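Too Much Black

22 March 2024

I own one color of clothing. I didn't set out to. At some point in my twenties I bought a black hoodie because it hid coffee, then another because the first was in the wash, and the policy drifted outward from there until it covered everything I own except socks and a few gifts.

The trouble with this shows up when you try to sort it. Every guide on the internet tells you to start by laying everything on the bed so you can "see what you have." I laid everything on the bed. What I had was a dark shape.

The reason for all this is the move to the new place in Cenditz, which has one closet, and the closet has a water heater in it. The listing on Perkent called this "efficient storage." I measured what's left after the water heater and it comes to 70 centimeters of rail. My current rail is a good deal longer than that and it sags.

So the bed it was, on a bright morning, with the curtains open so I could tell the navy from the black. (I have exactly one navy thing. I keep folding it in with the others and I think it's happier there.)
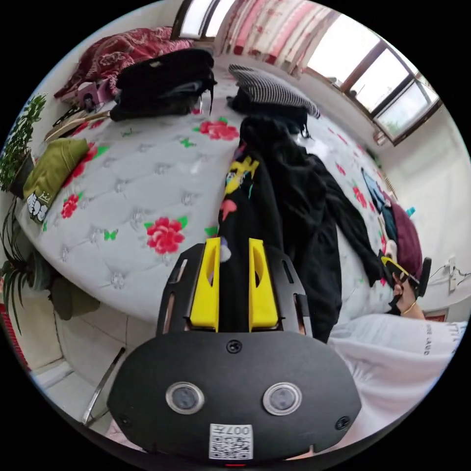
My plan was four piles: keep, give away, sleep in, and decide later. By the time the first cup of coffee was gone, decide later was doing very well and the others had sort of been absorbed by it. Give away had a belt in it. I took the belt back out because the buckle is good.

I should say that I did this once before, in December, and wrote a smug post about it. That time I filled two bags and drove them to the donation place behind Lodhi, and then, with the glow of a person who has less, I walked into Lodhi and bought a jacket. It was on sale. I'd like that on the record.

I tried being strict this time. The rule was that anything I couldn't remember wearing had to go. But when everything is black, memory isn't much help. I remember wearing a black sweater to my cousin's wedding dinner, and I have several candidates. Do I keep all of them until one confesses?
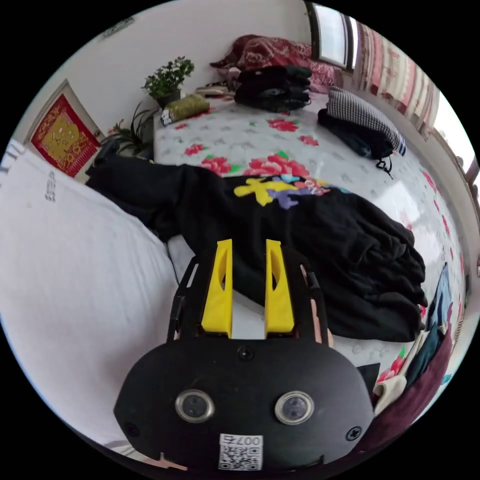 Printed stuff ought to be the easy category, since at least you can tell one from another. I had it in my head that a grown adult on the way to a smaller apartment could part with anything that has a cartoon on it or shouts. Then I spread out the black top with the big yellow, purple and pink print, meaning to fold it, and ended up leaving it there in a crumple with one sleeve stretched out toward the pillow, as if it had already decided to stay home. It's the most cheerful thing I wear. It went to keep. So did the next one, on the grounds of fairness.

The hooded jackets are where I lost the rest of the morning. A jacket takes up the space of three T-shirts and you can't fold it small, whatever the videos say. I have watched the videos. There's one where a woman rolls a winter coat into its own hood and it comes out the size of a loaf of bread. Mine came out the size of a dog and opened up again while I was looking for a bag.

There's also the matter of money. I looked up movers and the quote was 1,360 for a van and two people. The other company wanted 1,829, with "wardrobe boxes included." For the difference I could buy roughly 300 hangers of the kind I already have too many of, so I'm going with the first one and putting the jackets in trash bags like everybody else.

The one thing I did buy is an Iretti storage case, the flat kind that goes under a bed. It's a nice case. I filled it in ten minutes and the heap on the bed looked the same as before, just slightly more comfortable.

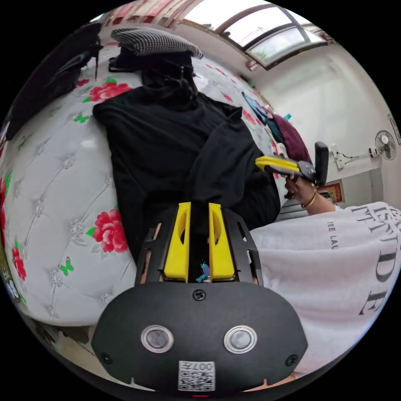
A reader wrote in after the December post to say that I should hang everything with the hooks facing backward, turn each hanger around when I wear the thing on it, and after a season get rid of whatever hasn't turned. "It worked for me," she added, "but I own colors." She also asked whether I'd thought about buying one green shirt, just so I'd have somewhere to start from.

I have thought about the green shirt. I even like the hanger idea, though the season part is a problem when the movers come next week and I still haven't found the tape.

Current standings, then. Keep is large. Sleep in is also large, and could be argued to be keep under another name. Give away has a pair of pants in it that never fit, two T-shirts with the neck gone, and a scarf I may go back for. Decide later is going in the van.

If anyone in Cenditz knows somebody who builds shelves next to water heaters, my email is in the sidebar.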